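Picking examples pass the halfway mark

The Odar picking set now holds 2,537 recorded examples, all made at the white booth in the back lab. Each one is a person driving the arm through a single pick, with the joint positions and the camera views saved together. The learning system gets nothing else to go on, so a sloppy pick teaches a sloppy pick. April was spent on small single items, set down on the bare tabletop a short reach from the gripper.
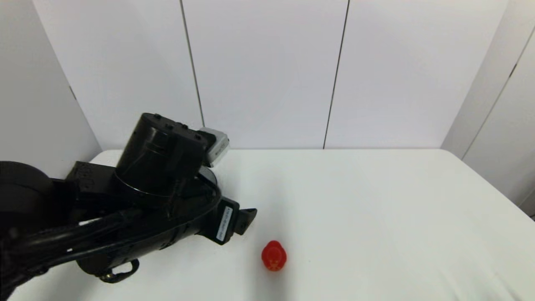

Viera Tóth wrote in to ask whether failed grasps are thrown away. They are kept, but under a separate label, and the first training run leaves them out. Branislav Zelenák wants to bring them back for the second run and see if the arm gets better at trying again.

A normal shift gives 64 examples. The slow part is the reset – the item has to go back in a new spot and at a new angle, or the system simply learns one place on the table. Operators are asked to open the fingers fully before each take and to hold still for a moment before moving. Takes that skip this are cut at review, and 34 went that way last month.

The wrist view matters most in the last stretch of a pick, when the arm itself can hide the item from the head camera. Please check it before you start, and wipe the lens if it looks hazy.

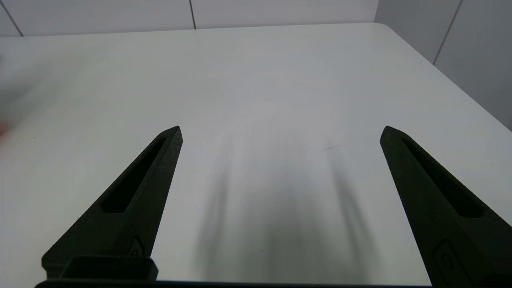
Operators needed for the next round

We want 600 more examples before training starts again. Morning slots are open, and no experience is needed. Write to Rostam Nazari to book one.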